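# Sorting children's clothes before the winter season

Every September I go through all the clothes of the children, and for many years I did it badly. I made one big pile and after two hours I was tired and the pile was the same. Now I follow a fixed order, and it takes me one evening.

## Make the groups first

Prepare four places on the bed or on the floor: keep, repair, give away, rags. Write the words on paper. Take each piece only one time in your hand and decide. If you can not decide in ten seconds, put it to "keep" and look again at the end.

Check the knees, the elbows and the zipper. Then pull the fabric a little at the seams. Small holes in jersey are easy to close, but thin fabric at the bottom of pants will not hold a patch for long.

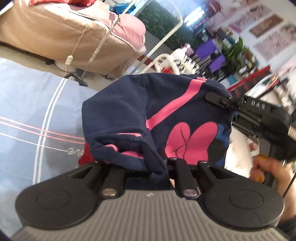
Size labels are different from maker to maker, so I measure. Lay a sweater flat and measure from the shoulder to the lower edge, then compare with one that fits today. Two inches longer is good for the whole winter.

## Wash and pack

Wash the "give away" group before you pack it, at warm and not hot. Fold everything to the same width. I use the flat boxes from Penitz, but any box with a lid is fine. One box should stay under roughly 400 ounces, or the handles can break.

On the short side, write the size and the season. The Pellcombe donation point takes boxes on Wednesday until 6 p.m., and shoes must be in a separate bag.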